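About Us | Skostow

Hi, and welcome! If you landed on this page you probably want to know who we are and what we do all day, so let me tell you.
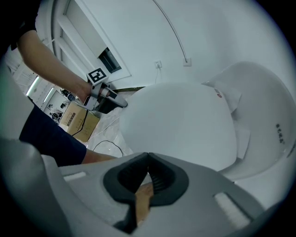
I started Skostow because I was tired of watching clever robots fail at the boring jobs in my own home. Lids, doors, drawers, towels. You can write code for every one of those and still get beaten by the next house over, where the hinge is stiffer or there's a wall in the way. So we teach by hand. One of us picks up a pair of grippers, does the chore the way we'd like the robot to do it, and the recording becomes the lesson. We do the chores in ordinary homes and bathrooms, with the cables and boxes and everything else that lives there.

Our first project was Perkirance, and it was all remote control. I sat in one room with two joysticks and drove an arm in the next room, and I was terrible at it (it took me most of a morning to hang up one washcloth!). We still use remote control for the slow, heavy stuff, and I've gotten a lot better, but for everyday chores I'd pick hand-held grippers any day. You can feel when something sticks. You slow down without thinking about it, and that ends up in the recording too.

Our current project is called Tendomum, and it's all about bathrooms and laundry rooms. So far we have 418 lessons we're happy with and another 310 waiting to be checked. Checking means somebody watches the whole thing and asks whether they'd want a robot to copy it. If the answer is "sort of," we do it over. I've thrown out plenty of my own.

There are 4 of us. We work out of the second floor of the Değirmenci building, up the stairs past the tile showroom, and we moved in last November with a folding table and far too many batteries. We don't sell robots. Other teams bring us a list of chores, we work out how to show them properly, and they get the lessons plus our notes on what went wrong along the way. Those notes are my favorite part, by the way. I write them the same evening or I forget everything.

If you'd like to try it yourself, come by on one of our open afternoons. You'll need 3 free hours and shoes you don't mind kneeling in. Everybody squeezes too hard at first and everybody gets over it. Drop us a line through the contact page and I'll write back, usually with more questions than you asked me.

Filed under: Company, Teaching Robots, Chores

Comments

tilegrout77
Do you want left-handed people? I do everything backwards according to my wife.

Skostow
Yes please!! Most of our lessons are right-handed and we could really use you.

marlow_b
Came to an open afternoon and my forearms were sore for two days. Would do it again. Is parking still behind the building?

Skostow
Still behind, but use the far gate now, the near one sticks.

pennywhistle
How do you decide when a lesson is bad? I'd love to read some of those notes if you ever post them.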